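The Tundow trail race is coming back in October, and yes, I'm already signed up (my legs have been told and they are not speaking to me). The organizers put up the new course map this morning, and there's enough changed from last year that I figured I should write it up for everybody who keeps messaging me.

First, the big one. The start is moving out of the school parking lot and over to the Flonberg side of the reservoir. If you ran last year you'll remember the crush at that first gate, all of us shuffling through in single file while the fast folks disappeared over the hill. I lost a good 4 minutes there and was still grumbling about it at the finish. The new start gives us a wide gravel road before anything gets narrow, so people should have time to sort themselves out by pace. I'm thrilled!

The other change is the climb. The old route went up Wickramasinghe Ridge once and came down the back. Now we go up it twice, by two different paths, and the total climbing comes to 2000 feet. I jogged over there after work to try the second path and let's say "jogged" stops being the right word pretty quickly. It's rooty, it's steep, and there's a false top that got me good. Bring shoes with some grip left in them. Mine are close to bald and I slid a fair bit coming back down.
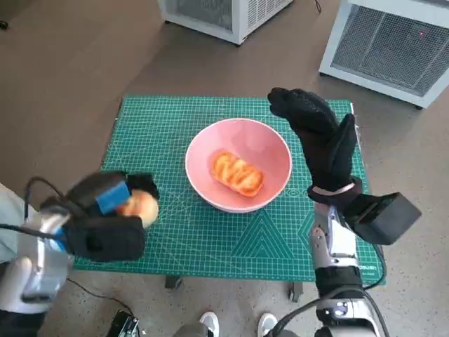

Aid stations are going up to four, which makes me very happy, as the long dry stretch on the back side was where I fell apart last time. The one at the foot of the second climb will have salty stuff as well as the usual sweet drinks. I can't face another gel after the halfway point, so a handful of pretzels sounds like heaven. Cups are gone this year, though. You'll need to carry your own bottle or one of those soft folding ones, and they say they'll check at the start.

Cutoffs are a little kinder than before. You have until noon to leave the third aid station, and the walkers I train with have been doing the math on that all day in our group chat. I think most of us will be fine if we don't hang around eating. The finish stays open until 4 p.m., same as ever, and it's still down by the old boathouse with that lovely flat bit of grass where you can lie down and regret things.

Getting there will be the tricky part. Parking on the Flonberg side is tiny, so there's a shuttle from the Drostura lot, and the first bus goes at 5:30 in the morning. I asked if you could get dropped off at the start and was told yes, as long as the car doesn't wait around on the gravel road. Bags go on a truck to the finish. Put your number on yours with something waterproof! I watched mine turn into a blue smear last fall and had to describe my own socks to get it back. 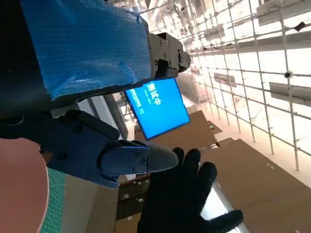 Ruwan Sivakumar

One more bit of news for the slower crowd, and I count myself in that. There will be pacers this time, which we've never had here. They'll be going for even effort over the whole thing, so expect them to walk the climbs and open up a bit on the flats. I've always been terrible at this. I go out feeling great, pass a bunch of people who know better, and then get passed by every one of them on the ridge while I pretend to fix my laces. My plan is to tuck in behind the steadiest pacer I can find and keep my mouth shut until the last aid station.

Entries are open now on the race page, and you can swap your spot with another runner up until the end of September if something goes wrong. The shorter family loop is on again too, with no climbing at all, and kids can run it with a grown-up.

I'm heading out to the ridge again for an easy run of the new course, starting at 7 a.m. from the Drostura lot. Come along if you want to see that second climb before you have to race it. We'll wait at the top for anyone who's still on the way up, and I'll probably be glad of the rest myself.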